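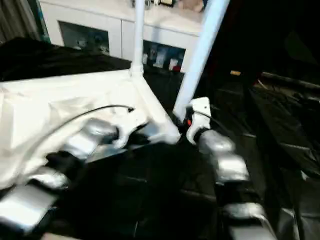

August, 4:40 pm
Posted by Uwe Rothe

Fabric day on the white stand. The tubes have been standing over there long enough that people had started hanging jackets on them, so the excuse of "waiting for the right cloth" had to end at some point.

The cloth came from Birora. I ordered it as flat, ironed and ready to hang, and it arrived folded into a parcel fit for a pair of socks. Every fold is still in it. I tried draping it first to let the weight do the work, as the Reinholz leaflet recommends. The weight has declined. Left it over the left side through lunch and the creases look better rested than I do.

Steamer: fills to 500 ml, spits the first mouthful onto whatever is in front of it. Start it over the sink. I wrote this down in the spring as well, and then did not read it.

Notes on the frame itself, for whoever takes it apart next:

The upright is fine. The slanted pole is fine once it is seated, but it will pretend to be seated well before it is. Push until it stops, turn it a little, push again. If it goes in further the second time it was lying to you the first time. Mine went in another 14 mm, and I would have sworn on anything you like that it was home.

The base rail wants to sit on a level floor, and ours has opinions. Slid a bit of card under the connector end. Yes, card. The proper shims are in the drawer marked SHIMS, which contains tape.

Do not clip the fabric before both poles are in. I did, and then had to do the second pole with a sheet trying to get into my collar. Correct order is poles, rail, wobble test, cloth, clips. The Reinholz leaflet puts the cloth second. I assume they have a taller person.

Black cloth: still off to the left in a heap. It goes up after the white one, if the white one ever hangs straight. Please leave it as a heap. Last time it was helpfully folded and we spent an afternoon looking at a grid of lines on what was meant to be a plain dark background. It also collects every bit of lint in Flosden, so brush it before use — the sticky roller is better than the brush, but we are down to the last few sheets.

Washing: the Birora label says 70 degrees, which seems brave. I would go cooler and do a small piece first. Brillomex is fine on the tubes and not fine on the cloth, see the spot near the hem, which I have decided to call the back.

To do
- steam the white sheet again from the reverse side
- order 2 more packs of clips
- roller refills
- find out who has the shims
- pencil a mark on the slanted pole at full depth, so the next person can't be fooled either

Jackets go on the hooks by the door.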